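Ticket 292 — Posow app, push notifications not arriving on Android
Status: open, waiting on vendor
Opened 2022-11-06

Users on the Gramholm build say no push since the last update. iOS fine. Android gets them only when the app is open. Tried on three test phones, same on all of them.

Checked so far:
Token registration ok, server logs show 200 for every send. Battery saver off, no change. Cleared app data, logged in again — one push came through, then silence. Reinstalled, same thing.

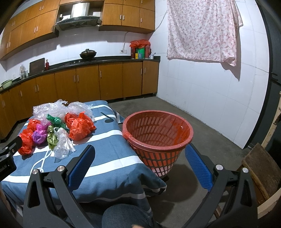

Rolled back to the May build on one phone and pushes work again. So its the update. Diffed the two manifests, new one is missing the default channel ID. Added it by hand, rebuilt, sideloaded. Works for new installs. Old installs still dead, looks like they keep the old channel with importance set to none.

Sent a batch of 1,000 test messages through Atallah, 7 came back with an expired token. Not the cause, will clean up those tokens seperately.

Next:
— new channel name so old installs pick it up
— ask Brutosari if their SDK caches the channel on first launch, docs say nothing
— do NOT close the duplicate tickets yet, support wants to reply to each one

Update: new channel name works on two of the phones. Third one still nothing, it's on an older Android version. Leaving it plugged in overnight with logging on.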